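4. Tuning the Wrist View for Close Approach

This section covers the perception settings that Bisora uses in the last part of a reach, when the wrist camera is near the object and the overview camera no longer has a clear view of it. Complete section 3 (hand-eye calibration) first. The settings here are stored per camera, so if you have two arms you need to go through the section twice.

Before you begin

Bisora must be running in Setup mode. The status bar reads SETUP in the lower left. If it reads RUN, stop the current job and switch modes from the Station menu.

The motion planner (Orakzai) can stay connected, but motion should be held. Press Hold in the planner panel and check that the Resume button is showing.

You need write access to the station profile. Accounts with the Viewer role can open the Close Approach panel but the Save button is grayed out.

CAUTION: Hold in the planner panel is a software hold. It does not remove power from the arm. If you need to reach into the work area during this procedure, use the hardware stop and follow your site rules.

4.1 Open the close approach panel

1. In the left sidebar, click Cameras, then select the wrist camera.

2. Click the Close Approach tab. The live view appears with the mask overlay turned off.

3. Set Resolution to Full. The preview uses half resolution by default, and edges found at half resolution will not match the ones used at run time.

4. Turn off Auto Exposure. Leave Gain where it is.

5. Jog the arm until the target takes up between a quarter and half of the view. Use the slow jog setting. Press Hold again when you are done.

6. Click Freeze. All of the tools in 4.2 and 4.3 work on the frozen view.

Note: If the view goes gray when you click Freeze, the frame buffer was empty. Click Live, wait for the picture to come back, and click Freeze again.

4.2 Set the object mask

The mask tells the planner which pixels belong to the target. A mask that is too large makes the gripper stop early. A mask that is too small can let the planner choose a path through part of the object.

1. Click Mask, then Seed. Click once on the target, well inside its outline.

2. Turn on Show Overlay. The region Bisora has accepted is tinted green.

3. Move the Edge Strength slider until the green region fills the target and stops at its outline. The default is 28. Higher values ignore weak edges.

4. Set Texture Merge to On for any target with a repeating surface pattern. With the setting off, each ridge or row may come back as a separate region.

5. Check the whole outline, including any place where the target runs out of view. An outline that meets the border is marked Open in the region list. Open regions are allowed in close approach.
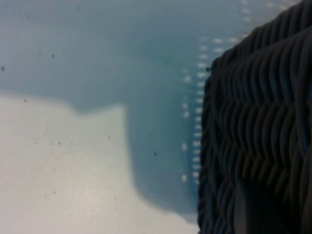

Shadow handling has its own group of settings, found under Mask, then Shadow. A shadow on a pale surface is a common cause of a bad mask, as the area next to the target can be nearly as dark as the target itself. Set Shadow Model to Soft when the shadow has a blurred edge, and to Hard when the edge is crisp. The dark woven object on the right is a Soft case: the blue-gray shade deepens as it gets closer to the weave, so a threshold on brightness alone may carry the mask out across the flat surface. With Soft selected, Bisora compares texture as well as brightness, and the tight zigzag rows are kept apart from the smooth shade beside them. The paler gray strip low on the object needs a second seed, placed with Shift held down, if the overlay leaves it out. The boundary between the lit area and the shade should not appear in the region list at all. If it does, raise Edge Strength in small steps until it drops out.

Note: Shadow Model is saved with the camera and not with the job. If the lighting over the station is changed, repeat 4.2 from step 1.

4.3 Filter small marks

Dust, crumbs and scratches on the work surface can be picked up as tiny regions. They seldom affect the grasp, but each one is passed to Orakzai as a possible obstacle and adds to planning time.

1. Click Filter, then Small Regions.

2. Set Minimum Area to 38. The value is in pixels at full resolution.

3. Set Edge Guard to 2. Small regions within this many pixels of the target outline are joined to the target and are not deleted.

4. Click Preview. Removed regions are shown in red for a moment and then cleared.

5. If a red mark appears on something you want to keep, lower Minimum Area and click Preview again.

CAUTION: Do not use Minimum Area to hide real parts, such as screws or clips, that are lying on the surface. The planner will treat the space they occupy as free.

4.4 Check the result against the planner

1. Click Live to leave the frozen view.

2. Open the planner panel and click Plan Only. Orakzai computes a path but does not send it to the arm.

3. Look at the clearance bar. Green means the path keeps the distance set in the station profile. Yellow means that it meets the distance only by slowing down. Red means no path was found.

4. Click Replay to step through the path in the 3D view. The mask is drawn as a solid shape. Check that its near side sits where you expect.

5. Run Plan Only several times. The clearance bar should keep the same color. If it changes between runs, the mask is flickering. Go back to 4.2 and raise Edge Strength.

6. When the results are steady, click Save and enter a short comment. The comment shows up in the profile history.

4.5 If the mask will not settle

Mask jumps between two sizes: Auto Exposure is still on, or another program has turned it back on. Check the camera's own settings page.

Mask includes the shadow: Shadow Model is set to None or Hard. Change it to Soft and place the seed again.

Mask has holes: Texture Merge is off, or part of the target is a different shade. Turn on the setting or add a seed.

Planner reports "target stale": the mask is more than 100 milliseconds old when it reaches Orakzai. Close any extra preview windows, then set Resolution for the overview camera to Half.

Save fails with "profile locked": another user has the station profile open. The name is shown in the Station menu under Sessions.

Section revised October 20, 2023. Texture Merge settings contributed by Nazmiye Tekin. Send corrections to Yanti Osman.

Next: 5. Grasp Candidates and Ranking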